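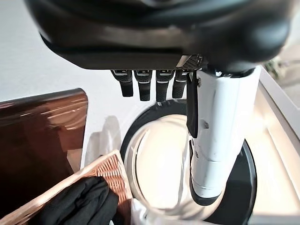 No. 13

Nov 10, 2025
Posted by the author of Numura Notes

I promised in October that I would write more often about our robot club, and then I did not write for almost a month. I am sorry for this. The month went to laundry.

Our club is called Kiris. We meet in Namboodiri Hall, on the ground floor, after the last lecture. Most of us study mechanical engineering, I study statistics, and this is my second year as a member. In the first year I mostly held cables and made tables of results. This year I am responsible for the part of the program which decides where the hand should go down, so when it goes down in a wrong place, everybody looks at me.

The project for this term is named Altico. The task is easy to say: take clothes from a basket and put them into a front-loading washing machine. At home I do it without looking. I had to watch my own hands for one whole evening to understand what they do, and I learned that I do not pick up one shirt. I push my fingers under a pile, close them, and whatever comes, comes. Then I push the pile through the door with my knuckles.

The robot does not have this freedom. We gave it a rule of one garment at a time, and I was in favor of this rule at the meeting. Now I am less sure.

The biggest trouble is black clothes. When a black garment lies crumpled in the wicker basket and black fingers come down over it, the camera on the wrist has very little to compare. A fold and a shadow look the same. The basket itself is no problem, the weave is light and has a strong pattern, and the program finds the rim very well. Sometimes it finds the rim too well and wants to pick it up. I spent two evenings on this before I made a correction that simply tells the program that everything with a crisscross pattern is not a shirt. I know this is a poor solution. If somebody brings a shirt with a crisscross pattern, we will be in trouble.

The second trouble is the glass of the door. It is round and it bulges out, and in a bright room it shines nearly white. We also have white clothes in the wash. You can imagine what my program thinks. One of the older members proposed to hang a towel over the window and I wrote it down as a serious proposal, but then we would have one more piece of laundry in the view.

For the tests we keep a table where every attempt has a line. We want 100 attempts with the same settings before we change anything. This was difficult for me to accept, I like to change a number and try again at once. In our last evening we made 27 attempts and stopped when the building was closing. In 13 of them the garment was lifted out of the basket and did not fall before the door. The others I divided into three kinds: closed on air, closed on the rim, and lifted and dropped. The last kind is the most painful to watch. The cloth goes up very slowly, everyone becomes silent, and then a sleeve begins to slide.

I asked myself if 13 from 27 is a good result. For a statistics student the answer is that I should wait for the rest of the 100. For a club member the answer is that it was a nice evening and we ate noodles after.

Something small which I want to remember: the approach angle matters more than the closing force. We believed for a long time that the hand should squeeze harder. When we let the hand come in from the side at a low angle — almost sliding under the cloth — we needed less force, and the fabric did not escape between the fingers so often. I wrote this on the whiteboard and somebody drew a flower next to it.

I also started to save the wrist pictures in a more orderly way. Before, they were all in one folder with 900 files and names made only of digits, and to find one moment I had to open many of them. Now every attempt has its own folder, and the folder has the same number as the line in the table. It took me an afternoon. I should have done it in the first week.
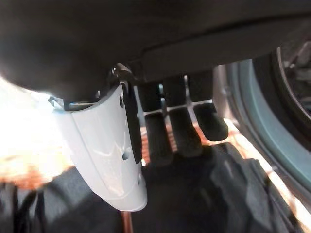
What I want to do before the next post

First, finish the 100. I will not touch the settings, I have written it here so that other members can remind me.

Second, look again at the dark pictures. When the hand goes low, a part of the view becomes deep shadow and another part is washed out by the light, in the same picture. I tried to make the dark part brighter by program and it helped me to see the folds, but the bright side lost everything. Maybe I should treat the two parts separately. If a reader has done something similar with cloth, please write me a comment, I read all of them even when I am slow to answer.

Third, ask again about the rule of one garment. I would like to try a version in which the robot may take two pieces if two pieces come. I expect a long discussion.

The English report for our course is also due soon, and I have only the title and the table. I will write it with the dictionary open, as I am doing now.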